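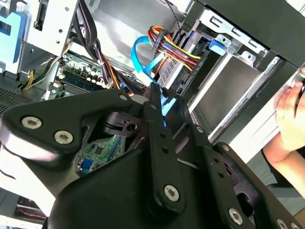
Desktop replacement: second phase

The second phase of the desktop replacement programme began in January and covers the Gralta and Elent offices. It applies to 200 machines, all of them outside the manufacturer's warranty. Laptops are handled under a separate schedule and are not affected.

Before collection, users should move any files held on the local drive to their network folder. The limit for a single transfer is 5 GB; larger sets must be split or booked through the service desk on extension 2761. Files left on the desktop or in the downloads folder are not copied automatically.

Drives are removed on site and wiped before the cases leave the building. Memory and power supplies that pass testing go into the spares store at Flindlow. The remaining parts are sent for recycling, and a certificate is filed against each asset number.

Monitors stay in place unless they have only a VGA input. Staff who use the Bite stock package should note that its licence is tied to the machine, and a new key must be requested at least six working days before the swap. Requests go to Silvana Falcão.

Olga Urquijo holds the collection timetable for both offices. Changes to it need the agreement of the line manager.

Updated 2021-04-03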